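Filed under: Bench Notes / Handling Rules

10/18/22 - Gadcombe bench, tote handling

Good day for the rulebook! Imre Pálfi and I went through the Dernton draft with the arm on the bench and cut it to 13 rules, all of them short enough to read with a hand on the stop button.
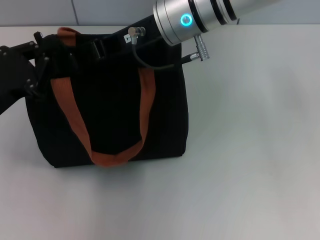

Rule 7 is my favorite - no wrist move until the grip has been called out loud. Mariann wants the speed cap at 50 for anything soft, and I'm with her.

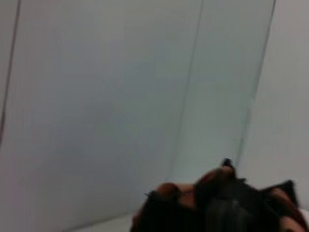 Wrist view, gripper at lower right, blurred.

Cable slack gets its own rule now, checked before every run and again every 1,000 cycles. Love this one.

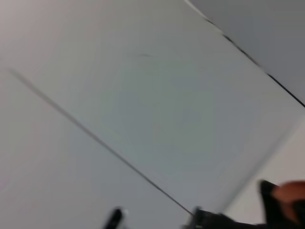
Wrist footage needs a standard too, and I want it in before January. Draft wording: log the joint speed with every clip, and don't judge a grip from smeared views like this one, where even the long thin line across the gray could be a seam or a cable. Ask Simon for wording on lighting.

Contact the Zoniswood workshop | Back to top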